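Flowers at the Kotach Room: Our August Gallery

Flower week is over, the buckets are rinsed and stacked, and I still have pollen on my good sweater. What a week! We had 166 stems delivered from Atinga at six in the morning, all of them wrapped in damp newspaper, and by lunchtime the whole Kotach Room smelled like a garden after rain. I could have stood in the doorway until supper.

For anyone who hasn't been before, the Kotach Room is the long one on the ground floor at Wakura, past the coat hooks. For most of the year it's tables and stacking chairs. In August we push everything back, bring in the zinc buckets and give the place over to flowers. Anyone can come in and pick a stem, trim it, try it in a vase, take it out again and try another. I love that part most, the trying. You hold a flower up at one angle and it does nothing, then you tip it over a little and it wakes right up.

A few notes, because people always ask in the guest book:

The vases were the tall Kastov ones again, nine of them, with the heavy base. They're thick at the lip and a pain to wash, and I wouldn't swap them for anything. A top-heavy stem can lean right out over the side and the vase stays put.

We cut on a slant, under water where we could manage it, and took off any leaf that would have sat below the waterline. The water got changed every morning before we opened. On the warm days we did it again after lunch, and the pinks were very grateful (so were the carpets, once we'd found a bigger jug).

Small clustered blossoms were the big favorite this year. I had ordered plenty of large showy heads, thinking those would go first, and people walked straight past them to get at the little ruffled ones! Pink and white together went fastest of all. I've already moved them to the top of next year's order, along with more greenery, which ran out on the second afternoon.

The long table by the radiator was for single stems only, one flower to a vase, nothing else. I wasn't sure anyone would go for it. They did, and it was my favorite corner of the room. A single stem gives you time to look at the way it bends, and at all the small darker spots tucked between the petals that vanish in a big bunch.

If you took a bunch home, keep it out of direct sun and away from the fruit bowl, and give the ends a fresh trim every couple of days. Ours in the office are still going strong on their 3rd trim. 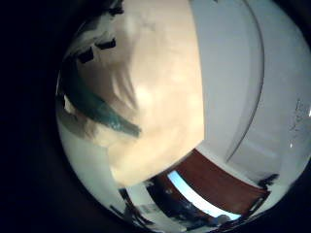
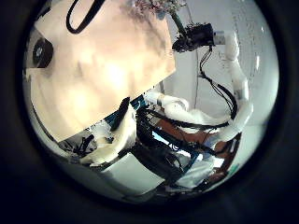

Second picture: pink and white blossoms, packed close and ragged at the edges, on a slanting green stem.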